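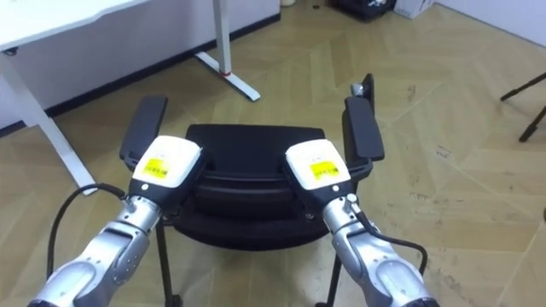 Murali D'Souza 给自己的双臂平台定的第一个正式任务是推椅子。平台搭在一间与人合用的工作室里,代号 Trundenia,硬件由他和 Kayode Akpan 两人完成,控制软件几乎全部出自 D'Souza 之手。他解释说,抓取杯子、叠毛巾一类的任务考验的是末端精度,推椅子考验的是两条手臂能否在同一个物体上分担载荷。两只夹爪分别压在坐垫的左前角和右前角,夹爪下部的黑色部分直接接触坐垫,两条银色手臂从两侧向中间收拢。“接触点选在前角,是因为力臂最长,偏航最容易控制,”他说,“选在中间的话,两只手挨得太近,差动基本没有效果。”

控制方式上,他没有采用纯位置控制。早期版本给两条手臂各发一条笛卡尔轨迹,椅子的脚轮一旦转向,左右阻力立刻不一致,其中一侧夹爪会从坐垫边缘滑脱。现在的做法是导纳控制:外环按期望推力修正末端速度,内环仍然跑关节位置。推力的左右分配由一个偏航估计量决定,估计量来自头部相机。

“很多人问我为什么不装六维力传感器,”D'Souza 说,“答案是预算。我用关节电流反推外力,静摩擦附近的误差很大,低速时基本不能信。所以我设了一个死区,推力低于阈值就当作零处理。”

死区的大小调了很久。Akpan 负责测试记录,他的表格里一共有1,212次推动,其中有效记录占大多数,其余因为急停或日志丢帧作废。他把失败分成滑脱、偏航超限和脚轮卡滞几类。脚轮卡滞最难处理。“脚轮的初始朝向是随机的,”Akpan 说,“你从正面推,它要先转半圈才肯走。转的那一下,阻力曲线上有一个尖峰,控制器会误以为撞到了东西。”

他们试过两种办法。第一种是提高碰撞检测阈值,效果不错,但 Akpan 不同意保留,理由是平台旁边经常有人走动。第二种是在正式推动之前加一段小幅度的左右摆动,让脚轮先松开,再进入主动作。目前的版本用的是第二种,摆动持续62个控制周期,幅度写在配置文件里,换椅子时手动改。

地面也在影响结果。人字拼木地板的接缝方向不断变化,脚轮压过接缝时会产生周期性的扰动。D'Souza 在电流信号上加过一个陷波滤波器,后来又拿掉了。“频率跟着速度走,速度一变,陷波就对不上。做成自适应的可以,但是引入的相位滞后比扰动本身还麻烦。”他最后只留了一个一阶低通,截止频率压得较低,代价是响应变慢。

夹爪部分改动最多。夹爪外壳已经改到第6版,白色,比前一版短,给腕部转动留出了空间。接触面的材料换过几次,太硬会滑,太软则会在坐垫表面粘住,回撤时把椅子往回带一小段。Akpan 对现在的材料仍不满意,认为它在冬天偏硬。去年12月工作室暖气停了几天,滑脱次数明显上升,他把那几天的数据单独存了一个目录,没有并入总表。

谈到布线,两人的意见不一致。腕部的黑色线缆走在手臂外侧,留了一段弧形的余量。D'Souza 认为这样检修方便,断线时一眼能看出来;Akpan 主张走内侧,用卡扣固定。“外侧的线早晚会挂到椅子扶手上,”Akpan 说。D'Souza 承认挂过,但坚持认为问题出在轨迹规划没有把线缆的包络算进去。他后来在碰撞模型里给每个腕部加了一个胶囊体,用来近似线缆的活动范围,规划时间因此增加了51毫秒。

软件层面,规划器和控制器跑在不同的进程里,中间用共享内存交换状态。D'Souza 起初用网络消息传递,在日志里看到偶发的延迟尖刺,追查两周以后确定是序列化开销叠加了调度抖动。改用共享内存以后,尖刺没有再出现,但是调试变得不方便,进程崩溃后留下的内存段需要手动清理。他写了一个小脚本处理这件事,名字叫 Pondent,目前只有他一个人会用。

相机标定是另一个耗时的环节。头部相机从上往下看,手臂伸向前方时会遮住坐垫的一部分,偏航估计只能依靠露出来的边缘和扶手。黑色坐垫在浅色地板上对比度足够,分割不难,难的是扶手和坐垫颜色相同,交界处经常并成一块。“我不分开它们了,”D'Souza 说,“直接对整块轮廓拟合主方向,扶手对称的话误差可以接受。扶手如果一高一低,就先手动调平。”

安全措施比较简单。急停按钮有两个,一个固定在平台上,另一个带线,由在场的人拿着。单臂推力在软件里限幅,关节驱动器里另设一道限幅,两者数值不同,驱动器那道略高。Akpan 要求每次上电以后先做一遍空载自检,手臂走到几个固定姿态,比较电流和历史均值。D'Souza 觉得流程过长,但没有跳过。

问到下一步,D'Souza 说打算让两条手臂拉椅子。推动时夹爪只需要压住坐垫,拉动则需要夹持,而坐垫前缘是圆的,夹爪开口目前不够。备选方案是抓扶手,他还没有测过扶手能承受多大的侧向力。Akpan 的计划是先把脚轮的初始朝向纳入估计,不再依赖固定的摆动动作,为此他正在重新标注已有的视频。标注标准改过一次,前面标好的部分要返工。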